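Home | Data | Docs | People | Contact

# Ollora: photon counts from the Bonsu cavity

Hi! I put this set together so other groups can try their fits on our cold-atom cavity runs. You get 182 runs, each with some 1000 time bins, saved as plain CSV. Run 11 has a detuning typo in its header – use the value in notes.txt.
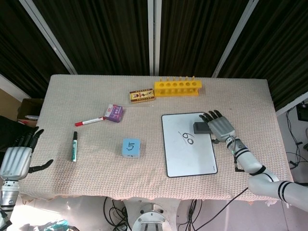

Yellow test tube rack on the table, small cartons to its left.

Dark counts are NOT subtracted. Load a run with read_run.py and set the bin width to 200 ns, or the g2 plots come out lumpy (ask me how I know).

Related
- Bakden laser lock logs
- Hutik fiber loss tables

Comments

Philomena Ametepe: Are the probe powers in here too?

Karthik Sikder: Yes, last column!

Philomena Ametepe: Found it, thanks.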